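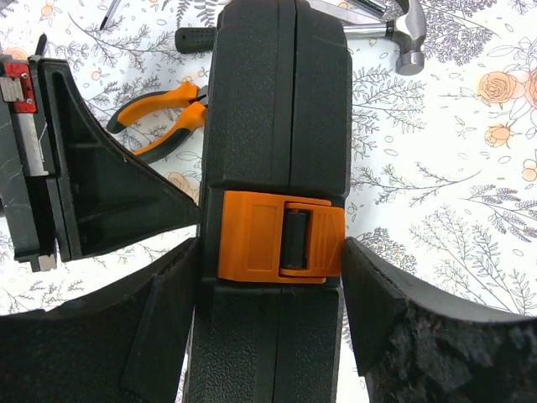 Teltham Home Repair mailing list
Subject: Re: [teltham-repair] What goes in the case and what stays out
February

Hi all,

I said I would write up how I pack the small household kit. Niloufar's message is quoted at the bottom with her questions. I'll take them in a slightly different order.

First, the case. Mine is a plain black plastic carrying case with an orange latch. The textured finish gets scuffed but wipes off with a damp rag. I stand it upright on the shelf and always check the latch before I lift it. I learned that on the cellar steps, when a handful of sockets went down ahead of me. If you have the larger Enusik case, the same applies, only more so, as it holds a lot and gets heavy fast.

Before repacking I empty everything onto a table with an old cloth over it. Any cloth will do. Small screws don't roll as far on fabric as they do on bare wood, and you won't scratch the table. I put the tools I use most nearest to me and leave them there until the end, so they go into the case last and come out first.

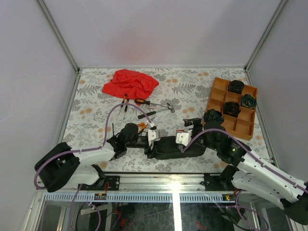

For a house kit I would not go much past a small claw hammer, one pair of pliers, one large screwdriver and a couple of small ones. People keep adding to it. I did too, and at one point I owned a 130-piece set from Bolside and still used the same few things out of it. The rest went to my nephew. Orange handles are worth having if you tend to put tools down in tall grass or behind a water heater. I don't think they are any better made than the others.

The rag goes in too. I use a red one so it doesn't end up in the kitchen laundry. Wipe the plier jaws and the hammer head before they go away, and put one drop of oil on the plier pivot when it feels stiff. I use Shirazi light oil, but sewing machine oil is the same idea.

On the divided tray: I like wood with small square compartments. Mine came from a yard sale for $3. I don't put tools in it. It is for things that come in rolls and things that get lost — tape, washers, picture hooks. One kind of thing to a compartment. If a roll is too fat for its square, don't force it down, or you will be digging it out with a screwdriver later. Let it sit on top or put it in a drawer.

Labels: I tried them and they fell off. You can see what is in an open compartment anyway.

As for spare wheels, keep them out of the case. Rubber leaves black marks on things and a wheel takes up the room of the hammer and pliers together. I keep mine on the shelf next to the case, along with the axle bolts in an envelope. Write on the envelope what the bolts fit. I have one from years ago that just says "back one" and I have no idea.

I still haven't settled on a place for sandpaper. The 1000 grit curls up in the case whatever I do. If anyone keeps it flat without a separate folder, please post.

Walt

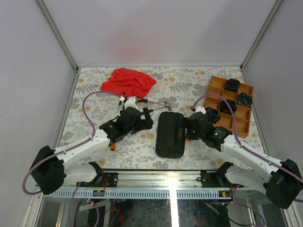
Niloufar Mirzaei wrote:

> Hello everyone. I have moved into a smaller place and
> need to get my tools down to one case and one tray. At
> the moment they are spread over two closets and the
> trunk of the car.
>
> Do you keep small parts with the tools or apart from
> them? I have 16 jam jars of screws and they can't all
> stay. I also have a couple of spare rubber wheels for
> the garden cart, and they don't seem to belong anywhere.
> I don't want to throw them out, as the old ones wear
> down quickly on gravel.
>
> Also, does anyone oil their pliers? My father did, but
> I never saw what he used.
>
> Thanks,
> Niloufar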